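### 3.2 Collecting the demonstrations

All demonstrations were recorded by remote control. The operator wears a pair of Pilard gloves, and finger angles are sent to the two hands through the Cetirow software. Before each session the operator holds a flat palm so that the glove readings can be set to zero.
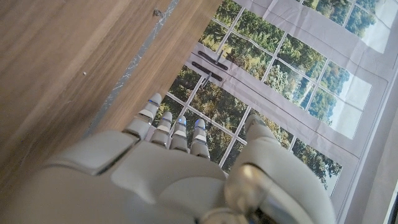
We recorded 300 demonstrations, of which 30 were kept back for testing. A recording was dropped if the operator paused for more than 8 seconds. The rest were left as they were, with small hesitations and second attempts included.

The objects were chosen to differ in shape and softness. A grip that suits a cube is a poor one for a sponge, and we wanted the operator to change the hand pose between them.
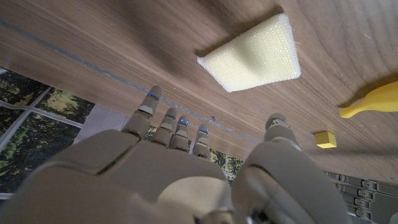

Arm motion was handled separately. The operator's wrist position was scaled and passed to the arms, with a limit on speed near the table top.

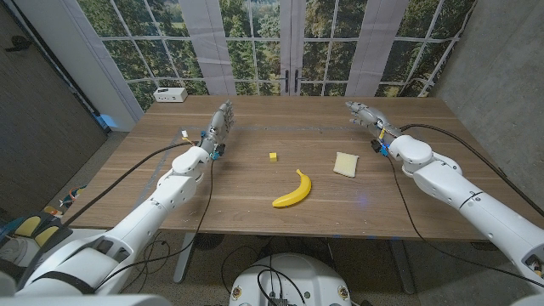 **Figure 3.** Workspace with both arms over the table and the cube, banana and sponge between the hands.

Each recording holds joint angles and the camera streams, all stored in the Mercado format. We did not crop the wrist views. The printed doors and trees behind the table take up a large share of them – in some views more than the table itself – and the policy has to learn to ignore that part.

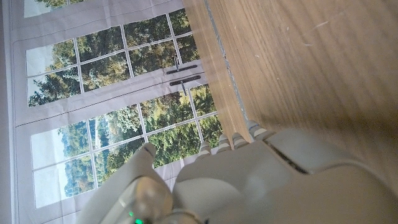
Training used the same settings for every object. The wrist streams were reduced in size before being passed to the network, and the joint angles were smoothed. One concern was how much of a wrist view the hand itself covers. With the palm across the lower right and the thumb on the left, a good part of the picture carries no news of the table, so we kept the head camera as an input throughout.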